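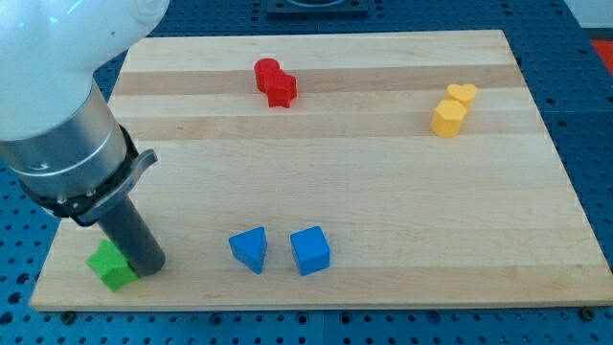

# Festby Blocks

A data card for a collection of pictures of small coloured blocks being sorted on a wooden board. If you came for something more glamorous, the Ratarum set has fruit in it.

Version 2, 15 October 2023.

## What's in it

1,278 pictures, each with a short text file saying which blocks are on the board and which ones belong together. Grouping is by colour unless the file says `rule: shape`. We also tried `rule: whatever looks nice`, and the labels from that afternoon have been deleted.

The blocks are plain solid shapes: cylinders, stars, hearts, hexagons and a few more that caused arguments. Colours are red, yellow, blue and green. Each block is one colour all over, a mercy to everyone who had to label them.

## The board

Pale maple strips with a couple of darker bands running across. The bands mean nothing. They are not lanes, shelves or scoring zones, whatever the first round of labels claimed. A red star on a dark band is a red star.

We considered painting the board white and decided it was too good a board.

## Folders

```
festby/
 train/
 check/
 odd/
 labels/
 shapes.txt
```

`check/` holds 400 pictures. Please don't train on them and then write to tell us how well it went.

`odd/` holds 41 pictures where two labellers disagreed and neither would budge. Most are about whether two blocks are "together" or merely "near". They aren't counted in the main total.

## Labels

One line per block, then one line per group:

```
block: red star
block: red cylinder
group: red
```

A block with no partner gets `group: none`. It is still a block and should still be counted. Version 1 left these out, so anything you worked out from version 1 about lonely blocks is wrong, and so was the chart we made from it.

## Words we settled on

- **Together**: the gap is smaller than the smaller block. Touching is fine but not required.
- **Cylinder**: includes the short ones. "Disc", "puck" and "cheese" have all been replaced.
- **Hexagon**: count the sides before using this.
- **Heart**: a heart whichever way up it lies. Upside down it was briefly labelled "bottom".
- **Yellow**: also covers anything you might want to call orange. There is no orange block.

## Known faults

- Yellow goes very pale in the brighter pictures. Dronora, the tool we used for a first pass at the labels, called it "wood" more often than we'd like. We fixed every case we found.
- Blocks standing behind other blocks are labelled in full, even when only a sliver shows.
- Some stars are labelled `flower`. We know. They're listed at the bottom of `shapes.txt`, where you'll also find the names of shapes we no longer own.
- The numbering skips a stretch in March. Nothing is missing; somebody restarted the counter and then restarted it again.

## Using it

Free for teaching, research and settling arguments about what a hexagon is. Credit "Festby Blocks, version 2". If you change the labels, change the name too. Phan Blocks is already taken by a different set with different rules, and we get their post.

Corrections are welcome as a plain text list, with the picture number first and the complaint second.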